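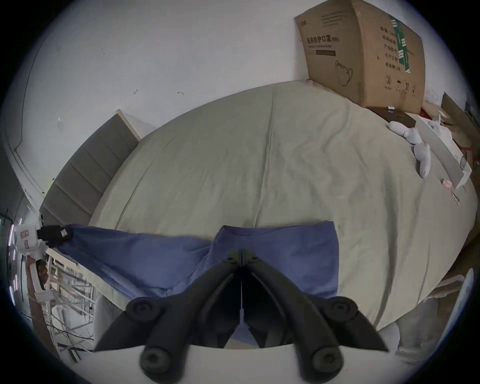
# No dryer, one bedroom, everything smells like a basement. Help?

**damp_and_confused**

I moved to Girlow in October, into a fourth-floor apartment with a view of another apartment. The listing said "laundry in building." There is laundry in the building. There are two washers in the basement, run by an outfit called Cirkulach, and a large pale rectangle on the wall where a dryer used to be. The landlord describes the dryer as "between units."

So I air-dry. I own one folding rack, which lives in the bedroom with me, and we are getting to know each other. T-shirts take a day and a half. Jeans are a long-term relationship. The smell is fine when things go up on the rack, questionable by bedtime, and by morning my shirts smell like the inside of a thermos. If I wear one anyway, it settles down for an hour and then comes back the moment I climb a flight of stairs, and I live on the fourth floor.

Things I have tried:

- More detergent. (Worse, somehow.)
- A fabric softener called Kekana that claims to smell of "Alpine Morning." Now they smell like a thermos on an Alp.
- Opening the window, which in January is a commitment.
- Hanging things on the radiator. It left a rust stripe on a pillowcase and I have been told by my lease not to do it.
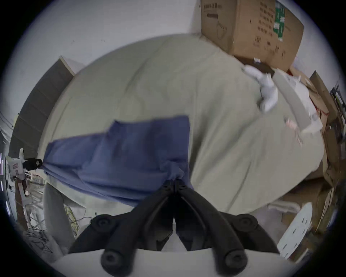
I should also confess that I don't have a good place to put anything while I'm sorting it. The rack takes up the only free floor, so the bed is where laundry gets judged, which means shirts go through the sniff test there and then sit for however long I spend looking at my phone. The duvet is pale sage green and never lies flat no matter what I do to it, and there is usually something blue in a heap on top, waiting for a ruling. I bring this up in case the answer is that my bed is the problem. I would like to know before I buy another softener.

My real questions: is the smell coming from the washer, the air, or me? And is a dehumidifier worth it for one small bedroom? The one everybody on the local board brings up is called Jetine, and the reviews are split between people who say it changed their lives and people who say it sounds like a truck.

---

**eleven_clothespins**

It's the time, mostly. That sour smell is bacteria having a nice long weekend in your shirt. They're in everybody's laundry, they don't care how clean you are, and what they need is for the cloth to stay wet for hours. A day and a half is a resort package. Your whole job is to make drying faster, and nearly everything else is decoration.

In the order I'd do it:

**Spin twice.** When the cycle ends, run a spin-only on the highest setting the machine has. Those Cirkulach washers (we have the same ones two streets over) have a button for it at the far right with a symbol that looks like a cinnamon roll. It costs me nothing on my card, though I've never asked why and don't plan to. You'd be amazed how much water is still in there after the first spin.

**Use less detergent.** You already noticed more made it worse. The leftover soap stays in the cloth and holds on to body oil and everything else, and cold water in winter doesn't rinse it out. I use half the line on the cap. For towels, a little less than that.

**Stop the softener.** It coats the fibers, and coated cotton dries slower and hangs on to smells. Give your Alpine Morning to somebody you don't like.

**Get it out of the machine.** Set a timer. If a load sits in a closed washer overnight you have lost before you've begun, and you may as well wash it again.

**Leave gaps.** A rack has a capacity printed on the box and you should ignore it. I hang on every other bar, thick things on the outside, with a hand's width between anything that matters. Shirts do better on hangers than folded over a bar, where you get two layers touching and a wet line across the belly. Jeans inside out, hung by the waistband, with the pockets pulled out like a cartoon of a poor man.

**Move the air.** A cheap desk fan on low, pointed along the rack and not straight at the front of it. This did more for me than anything I spent real money on. My T-shirts went from overnight to 4 hours, and the fan came from a yard sale.

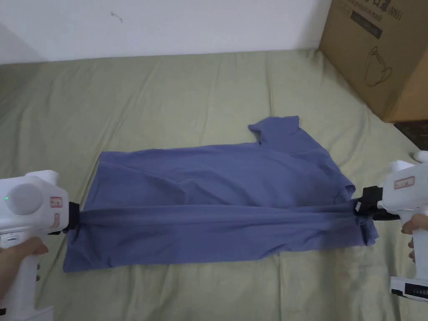 One more, which sounds like my grandmother because it is. Shape things before they hang. Cotton dries into whatever position you abandon it in, and a bunched shirt has a thick part that stays damp long after the rest is done, and that's the part that smells. Take a T-shirt by its two lower corners and pull until the hem is a straight line between your hands. You'll get long shallow creases across the front from the pulling, which is normal and they mostly hang out. It's the loose, bunched bit farther up that needs attention, so smooth that with your palm, then flip it and do the shoulders. It takes no time once you stop resenting it. Don't yank on anything ribbed or knitted, though, unless you'd like a dress.

As to whether it's you: wash one shirt by itself with half the soap, spin it twice, hang it in front of a fan, and smell it in the morning. If it's fine, it was never you. If it isn't, wash it hot if the label lets you, and then have a look at the rubber ring around the washer door. Bring a rag. Don't bring a snack.

---

**just_buy_the_machine**

get the dehumidifier

i had the same problem for three winters and read all the tips about spinning and gaps and fans. bought a jetine (used) and it was over in a week. close the bedroom door and window, put it on the floor near the rack, turn it on, leave. yes it is loud. no you can't sleep next to it, run it while you're at work

empty the tank. if you forget it shuts off and you come home to the same wet pants plus a blinking light

also whoever told you to open the window, that's fine on a dry day and useless when it's raining, you're just inviting in more of the same

---

**rackandruin**

Both answers above are right, and they're having a small fight that doesn't need to happen. Let me add some in-between.

Before you spend money, get one of those little humidity gauges that look like a kitchen timer and put it near the rack. With laundry up, my bedroom used to climb into numbers I'd associate with orchids. If yours does too, a fan alone will only push wet air around the same four walls. It needs somewhere to go. Crack the window and the door at the same time, just wide enough that you feel a draft, and do it in short bursts. Ten cold minutes beats a whole evening of slightly open.

If you have a bathroom with an exhaust fan, you have a drying room and haven't been introduced. Put a tension rod over the tub, hang everything there, shut the door most of the way, run the fan. The room is built to get rid of steam. I'd try this before buying anything at all. It also gets the rack out of your bedroom, and you might find out what color the floor is.

If the gauge still says orchids after that, then yes, the Jetine. Mine is the small one. I wouldn't call it a truck, more of a van idling outside with somebody in it you don't want to talk to. I run it from 9 in the morning until 11, then let the fan finish.

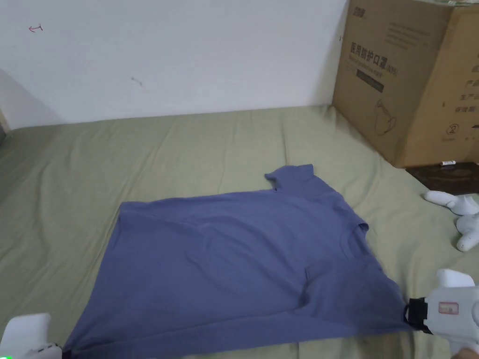 And don't fold too early. This is where I went wrong for years. A shirt that feels dry in the middle can still be damp at the seams, under the arms, and around the collar, and if you put it away like that, the whole drawer learns the smell from it. Check the thick parts with the back of your hand or against your cheek. Cold usually means damp. If in doubt, give it another hour, and don't stack warm or doubtful things on top of each other.

For clothes that already stink, regular washing may not shift it. Soak them in hot water with an oxygen bleach powder for as long as the box says, check the care label first, and then wash as usual. Don't mix the powder with vinegar or with regular chlorine bleach, whatever the internet has been telling you. Gym clothes sometimes can't be saved. I had a running top I washed what felt like 1000 times and it still entered rooms ahead of me.

Your bed is not the problem, by the way, as long as things don't get left on it wet. Mine has been a sorting table for years.

---

**damp_and_confused**

Update. Did the one-shirt test with the double spin and a fan borrowed from work. It smells like a shirt. I sniffed it at intervals all day, including once in an elevator, and I'd like to apologize to the other person in that elevator.

I looked at the rubber ring on the left-hand washer. I will be using the right-hand washer.

Bathroom has an exhaust fan but it's on the same switch as the light, so I now own the best-lit underwear in Girlow. Gauge is ordered. Holding off on the Jetine until I see the number. Landlord says the new dryer is "basically on its way," so I've bought a second tension rod.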